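4.2 Denials and how fans answered them

We collected 1,906 public replies to posts in which an entertainer denied a rumor about money or property. The posts came from three accounts, two of them run by radio hosts and one by an actress. Nambiar and Alaoui each coded the replies by hand, using the Sundby scale for tone.

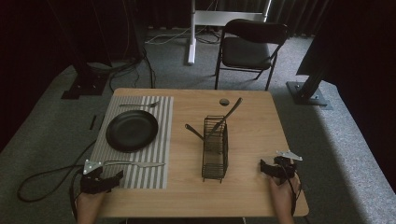 Most replies took the side of the person posting. A smaller group, 207 in all, asked for proof such as a deed or a bank letter. These replies tended to arrive late, often after a gossip page had picked up the post and shared it with its own readers.
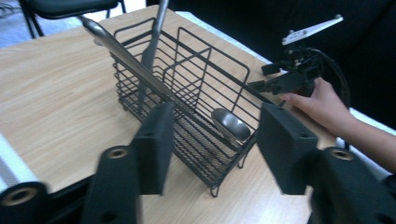 Figure 3. Wire basket with a ladle, on a wooden table.

Tone also changed with the wording of the denial. Posts that named the blog behind the rumor drew more anger, most of it aimed at the blog. Posts that spoke only of hurt feelings drew prayers and short messages of support. Naidu found the same split in replies to wedding rumors, though in a sample taken from one account.

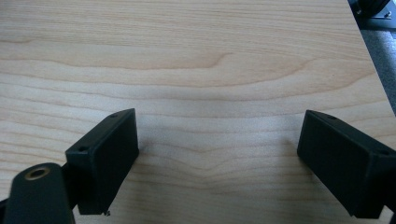
Figure 4. Tabletop with wood grain, two black gripper fingers in the lower half.

We did not code replies made up only of emoji. Deleted replies could not be recovered, and the April posts may be missing some of the harshest ones.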